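Slide 3: the setup

Same arm, same table, two grippers. Petach fingers first, then Jisel. Overhead camera for both. Say that we ran 300 picks with each.

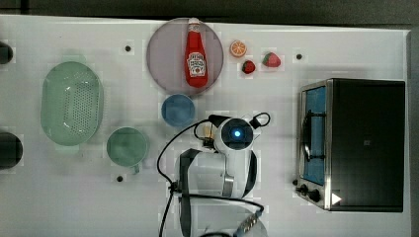

Photo: Tomás Gallagher

Point out the clutter. Bowl, mug and colander stayed in play for every run.

Slide 4: thin objects
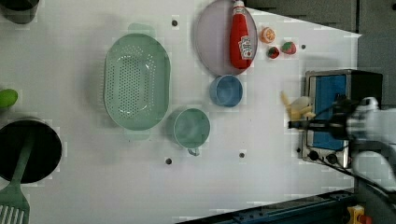
Jisel's wider pads cost us 32 picks on small items, Petach's only 8. Soft, irregular shapes were the worst. The toy fries are a good case, with sticks pointing several ways and no flat side to close on. Pause, then go to the Tillman controller timing.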